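Ruddock Plaza Unit: Localization Fault and Service Stop
Frequently asked questions
Hundton Field Automation, page updated 2/4/24

These answers cover the fault on the outdoor floor-inspection unit at the Cludbridge site and the software hold that followed. Operators running Irnow release 14 or earlier on any Ruddock chassis should read the whole page before the next run.

What went wrong?

The unit lost track of its position while crossing open paving and kept driving on a stale estimate. It left its planned lane and crossed the edge of its permitted zone. The bumper strip stopped it against a planter. There was no injury. The left bumper switch was replaced.

How far off was the position estimate?

At the moment of contact the logged position differed from the surveyed position by 87 cm. The alarm limit is 24 cm. The alarm was not raised, for reasons given further down.

Why did it happen on the plaza and not in the tighter areas?

The localizer matches features at close and medium range. Open paving offers few of them. A regular grid of stone slabs makes matters worse, as one joint looks much like the next and the matcher can lock on one slab over from the true position. Trees and hedges at the far side are usable only for heading.
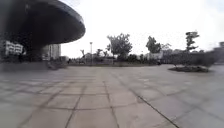 Wheel odometry is supposed to carry the unit across such stretches. On this run the right encoder was dropping counts, so the odometry was bending the track to one side while the matcher reported a good fit to the wrong slabs. Either fault alone would have been caught.

Why was there no alarm?

The alarm compares two estimates. In release 14 both of them took the same odometry input, so they drifted together and the difference between them stayed small. This is a design error in our software. It has been present since the estimator was rewritten in May.

Is the fault logged under a code?

Code 1322, "pose confidence low." It appears in the event log as a warning only, and it does not stop the drive. From the next release it will be a stop condition after two seconds. If you find 1322 in a log more than once per run, take the unit out of service and send us the full log, including the minutes before the first entry.

What about canopies and covered walkways?

They cause a different problem. Satellite correction drops out under a solid roof and becomes unreliable along its edge, where the receiver may pick up reflected signals and still report a fix. Rows of closely spaced slats are also hard on the matcher, for the same reason as the slab grid — the pattern repeats at a short interval. Keep lane boundaries at least two meters out from any such row until the map has been rebuilt.
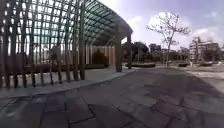 Can we keep running with the speed limit lowered?

Lowering the speed limit reduces the force of a contact but leaves the position error untouched. Units on release 14 or earlier must stay parked, or be driven by hand with the operator within reach of the stop button.

Does the emergency stop still work?

Yes. The stop circuit is hard-wired and does not pass through the navigation computer. The bumper strips are on the same circuit. Test both before any hand-driven move.

What do we check on the unit itself?

Remove the wheel covers and inspect both encoder connectors. On the Cludbridge unit the right connector had a cracked latch and the plug had backed out partway. Reseat the plug, fit the retaining clip from the service kit, and run the straight-line test in both directions. A sideways error over 3 cm in ten meters is a fail.

Do we have to remap?

Remap any site with a long open crossing or a repeating structure next to a lane. Place the supplied reflector posts along the crossing before mapping and leave them in the same positions afterward. A post that has been moved is worse than a missing one — report it and rerun the map.

When will the hold be lifted?

The hold is lifted site by site, once the new release is installed, the encoder check is signed off and one supervised run has finished with no 1322 entries. Send the signed check sheet and the run log together. We do not process them separately.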